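Why I started to mend again

4 min read

I learned to sew from my grandmother, when I was eight or nine, and then I did not sew for more than twenty years. In my family this was a normal skill, like to peel potatoes. You did it when it was necessary and you did not talk about it. When I moved to Olbridge for work, I brought a needle case in my suitcase, and I believe it stayed closed until last winter.

What changed is small. I had a sweater that I liked very much, bought at Donetti in the old arcade, and the elbow became thin and then it became a hole. I went back to the shop to ask if they repair. The lady was very kind, but she told me that they do not, and that the same model was now on sale. I stood there with the sweater in a paper bag and I felt a little ashamed, as if I had asked for something rude. I walked home without the new one.

That evening I opened the needle case. The first repair was ugly. I pulled the yarn too strong and the elbow became a hard little knot, which I could feel each time I put my arm on the desk. I opened it and did it again. The second time it was flat, and the color was wrong, but I wore it to the office and I was pleased the whole day.

Since then I keep old knitted things even when they are finished, for the yarn and for practice.
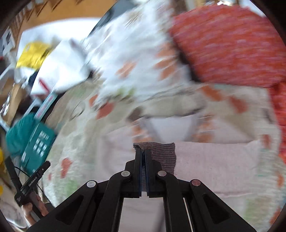
What I do differently now

I look at clothes earlier. Before, I waited until there was a hole, and a hole is much more work than a thin place. Now, when I fold the laundry, I hold the heels of the socks against the lamp. If I see too much light, I put them aside and I sew some lines over the weak part, up and down only, with a thread thinner than I would choose by instinct. It takes the time of one radio program.

I also stopped to wash everything so often. In my first apartment here the washing machine had one hot program that worked, and I lost two good cardigans to it before I understood. Wool wants air more than water. I hang it near the window at night and in the morning the smell of the restaurant is gone.

The subject of color I did not solve. Some people want the repair to be invisible and some want it bright. I go back and forth. For the office I try to match, and for the house I take what is in the box. There is a gray cardigan with a mustard-colored cuff which I would not wear outside, but it is my favorite on cold mornings.

For thread I go to Ní Chonaill, the small shop behind the bus station. They sell the darning wool on cards, and one card lasts me for months. They close for lunch and they do not take a credit card for small amounts, so bring coins. I tried also the big store in Clasance, where the choice is larger, but everything there comes in packages of 18 and I do not need 18 of anything.

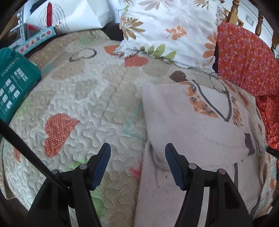 My grandmother had one rule that I understood only now. She never started a repair after supper. She said that tired hands make a second hole beside the first. As a child I thought she only wanted to sit down, and maybe this was also true. But I tried it both ways, and what I sew late I usually open again the next day. So I sew on the weekend, after coffee, at the kitchen table where the light is good.

I do not save much money with this, I should say. Socks are cheap, and my hours are slow. A friend calculated it for me once on a napkin and the result was not in my favor. Still, I know my clothes better than before. I know which seam was made in a hurry and which one will outlive the coat.

In May I want to try a lining, for the winter coat with the torn pocket. I have already opened one side of it, and it is hanging on the door with the pins inside. If somebody has done this and knows how to keep the old lining from moving while you cut the new one, please write to me. I have looked in two books and they do not agree.

779 views
18 comments
2 shares

Contact | Copyright, all rights reserved | Back to top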